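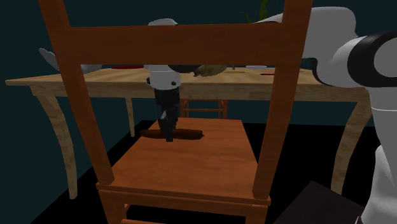

Ditarico 3 im Test: Schreibprogramm für Leute, die eigentlich einen Roman fertig haben wollten

42 mal geteilt · 2 Kommentare

Mein vierter Roman liegt seit Oktober in einem Ordner namens »endgültig_neu«. Daneben liegt »endgültig_neu_2«. Wer so arbeitet, ist für die Werbung von Schreibsoftware leichte Beute, und so habe ich mir Ditarico gekauft, das laut Hersteller Arketti »den Roman freilegt, der schon in Ihnen steckt«. Bei mir steckte er nach dem Import vor allem in fünf Unterordnern.

Die Einrichtung geht flott. Man zieht das Manuskript ins Fenster, Ditarico sucht sich die Kapitel selbst zusammen und legt für jede Figur eine Karteikarte an. Meine Heldin bekam zwei, einmal mit Vornamen und einmal als »Verdammt«, weil sie viele ihrer Sätze so beginnt. Zusammenführen lassen sich die Karten über ein Menü, das sich unter »Ansicht« versteckt. Ich habe es um drei Uhr nachts gefunden und mich gefreut wie andere über einen Literaturpreis.

Richtig gut ist die Zeitleiste. Sie hat mir gezeigt, dass meine Nebenfigur im zweiten Teil vier Monate lang schwanger ist und danach nie wieder. Das hätte eine Lektorin auch gemerkt, aber die hätte dabei geseufzt. Auch der Export als E-Book sitzt: saubere Absätze, ein Inhaltsverzeichnis, das tatsächlich dorthin springt, wohin es soll.

Weniger Freude macht die Stilprüfung. Sie streicht »doch«, »ja« und »halt« an, also ungefähr meinen gesamten Ton — und schlägt für »er knurrte« beharrlich »er äußerte sich« vor. Man kann sie abschalten. Beim nächsten Start ist sie wieder da, ausgeruht und voller Tatendrang.
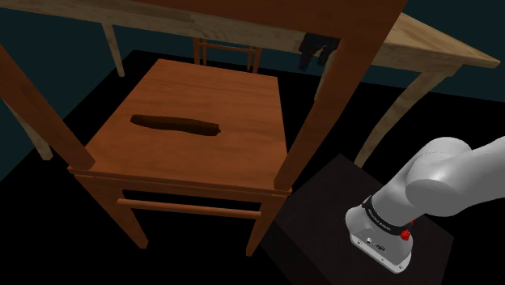 Ramik schreibt dazu, bei ihm bleibe die Stilprüfung aus, seit er sie in den Projekteinstellungen statt im Hauptmenü deaktiviert hat; dafür verschluckt der Export bei ihm die Kapitelüberschriften, sobald ein Gedankenstrich darin vorkommt.

Das mit den Projekteinstellungen stimmt, danke. Gedankenstriche habe ich in Überschriften keine, die brauche ich alle im Text.

Zum Vergleich hatte ich noch Laur ausprobiert, das schlichter ist und im Grunde aus einer weißen Seite besteht. Vor der sitze ich allerdings auch ohne Software. Ich bleibe vorerst bei Ditarico und vergebe vier von fünf Tintenklecksen. Kapitel drei ist inzwischen umgestellt, das Ende fehlt weiterhin.

Kommentieren (2) · Teilen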